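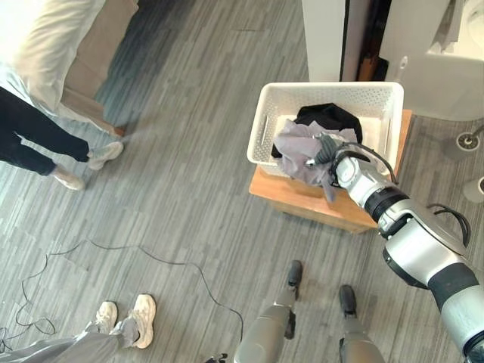 Notebooks > Pliltetthorpe room > Laundry task > August
August, written up after lunch by the person on the left controller

I want to get down what we learned about the grasp before I forget it, because this morning was the first time the laundry demos felt like something a policy could learn from and I was in such a good mood about it that I nearly went home without writing a word. The main thing is the approach into the basket. Last month I was teaching everything from straight above, and the fingers kept pinching a single layer of cloth and losing it on the way up. Now I come in at a slant over the near rim, with the forearm low and the gripper reaching across, the way it is with the gray cloth on top of the black garment in the basket on the stool, and I close on a good fat fold instead of an edge. It feels slow in the headset, but please don't rush it! When I hurry, my wrist overshoots and the arm faithfully copies my overshoot, and then that little wobble is in the data forever.

Second thing, which I keep telling myself and keep forgetting: wait a beat after closing. If I lift while the fingers are still traveling, the recording shows lift and close as one motion, and the Drudik model we trained in the spring learned exactly that and spent its days waving at laundry. A pause of one slow breath is plenty. I say "closed" out loud and then lift, and whoever is watching the feet can hear where I am in the episode, so it does double duty.

Numbers, for the record. We kept 273 episodes out of today's session, and threw out 18. Most of the 18 were mine, from before coffee. The running total for the task is now 2029, of which 864 have two hands holding something at the same time. I'd like that second number to go up, as the one-handed episodes are starting to look very alike and I doubt another hundred of them would teach it much.

On the two-handed ones - I was nervous about these and they went better than I feared. The trick (if it's a trick) is to let one hand be boring. Pick with the left, bring it up in front of the chest, park it there, and only then start thinking about the right. My instinct is to move both at once like I would at home with an armful of towels, and the Jomton retargeting does not care for that at all. It handles either elbow nicely on its own and then gets confused when both want to swing out, and you end up with the shoulders doing a sort of shrug.
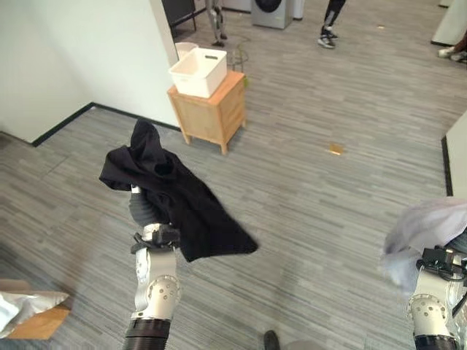 The other reason for parking the first hand is plain visibility. A big piece held high hangs right across the head view, and for a few seconds I'm steering the other arm mostly from memory. I've been holding the first cloth a little lower and farther out to the side than feels natural. It makes for a slightly odd posture but I can see the basket, and so can the policy, since it gets the same view I do.

Still unhappy about the left thumb trigger. It has a dead spot near the end of its travel, so "fully closed" on my side is sometimes "nearly closed" on the robot side, and thin fabric slides. I recalibrated twice and it drifted back both times. The old Nørgaard pair in the drawer never did this, though they had their own troubles with the straps, and I'm tempted to swap one in tomorrow just to find out whether it's the trigger or the mapping.

Things to try next time: start a few episodes with the dark piece on top, and a few with everything bunched in one corner. Record some honest recoveries too - drop it, look down, go back for it, carry on. I've been deleting those as failures and I now think that was a mistake, or at least I wish I had a dozen of them back. I'd also like somebody else to take the controllers for a whole session. Everything in the set has my habits in it, including the way I roll my wrist outward before a grasp, and

Battery swap at 3:40, so stopping there. Left controller is on the charger, right one still needs to go on.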